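Storage boxes should be sold by inside dimensions. The Skanudley catalog lists outer length, and the taper of the walls is left to the buyer.
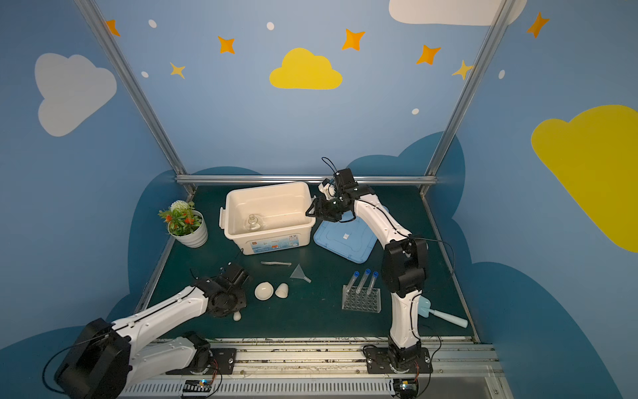 Which measurement matters most for stacking? Base width, measured inside at the lowest point.

My Illero bin is 60 cm long at the rim and holds far less at the floor. Liters are no better — a volume figure says nothing about shape. 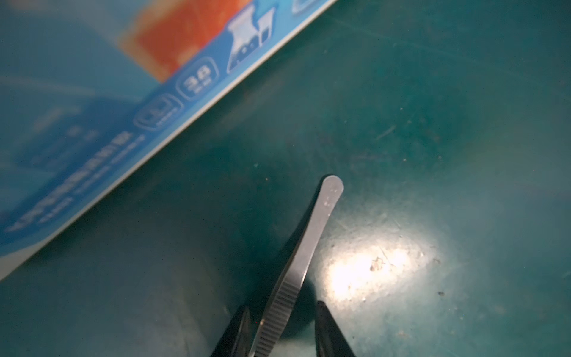 OPINION | PACKAGING AND LABELS

Printed cartons have the same fault. Icons take up the panel where a plain table of sizes would fit. Rirnance prints one on the base flap, in small type, and I would pay extra for it.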